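How Does a Microwave Heat Up Your Lunch?

Hi again! It's Dilruba, and I've been answering your questions about kitchen stuff all month. Today's comes from Yoon-hee Moon in Ollgate, who wants to know why her soup gets hot in a microwave but the box doesn't glow red inside like a toaster does. Great question, Yoon-hee! 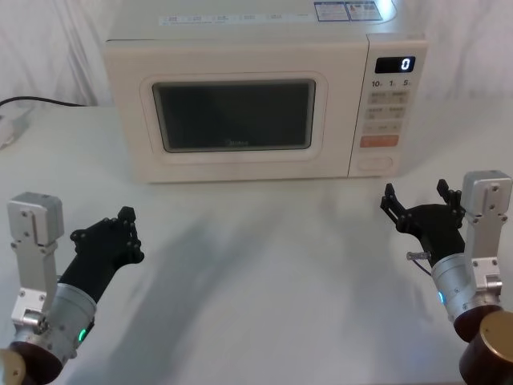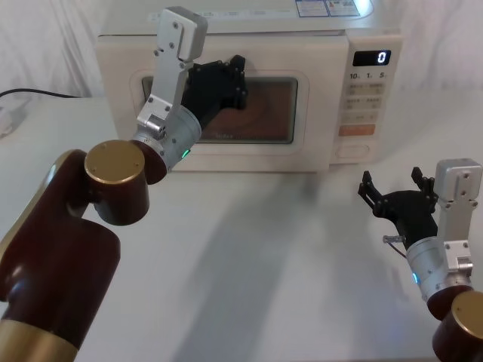 A white microwave oven with its number display, its buttons and its window in the door.

FOOD SCIENCE FOR KIDS

First, let's talk about how a regular oven cooks. It makes hot air, the hot air warms the outside of your food, and then the heat creeps slowly toward the middle. That's why a baked potato takes forever (or it feels like forever when you're hungry).

A microwave works another way. Behind the wall, where you can't see it, there's a part called a magnetron. It's a funny name, I know! I thought it was a superhero when I was little. The magnetron turns electricity into invisible waves called microwaves. They're cousins of the radio waves that carry music to a car, and cousins of the light you're reading by, too.

Those waves zip into the metal box and bounce off the walls. When they hit your food, they go in a little way and give the water inside it a push. Water is made of teeny tiny bits called molecules, and the waves make them twist back and forth, super fast, billions of times every second! All that twisting and bumping turns into heat. Rub your hands together as quickly as you can and you'll feel a bit of the same thing.

So that's why soup heats up so well, Yoon-hee. It's mostly water!

What's the round thing for?

Look through the window in the second picture and you can make out a faint circle. It's the turntable. The waves don't spread out evenly inside the box, so some spots get lots of heat and some get hardly any. The turntable carries your food around through all of them. It still isn't perfect, and I've bitten into plenty of burritos that were lava on one end and ice on the other. Stirring helps a lot. So does letting your food sit for a minute or 2 before you dig in.

Why can I see in, but the waves can't get out?

If you look closely at a microwave door at home (while it's switched off, please) you'll probably find a sheet of metal full of little holes. Light waves are so small that they slip right through the holes. Microwaves are much, much longer, around the length of your hand, so they can't fit and they bounce back inside. And when somebody opens the door, the waves switch off right away.

What do the buttons do?

Both pictures show the labels 10, 1 and 5 under the little display. Those go with the time keys, and they save you from typing in a whole number. The display says 0 in both. The big orange-red button is the starter, and the oval one at the bottom pops the door open.

Before you try it

Ask a grown-up first. Always! Don't put in metal forks, foil or cups with shiny gold rims, because metal can make sparks. Never run a microwave with nothing in it. And steam is sneaky, so lift the lid on the side that's away from your face.

Try this at home

With your grown-up, spread mini marshmallows flat on a microwave-safe plate. Take the turntable out if it lifts out, put the plate in so it stays still, and heat it for 34 seconds. Which marshmallows puffed up first? You've just found the hot spots! A class in Cirkley tried it and needed 37 seconds, so yours may be a bit faster or slower. Let them cool before anybody eats the evidence.

Next time I'm tackling a question from Horerthorpe: why does bread go stale? Bring a sandwich.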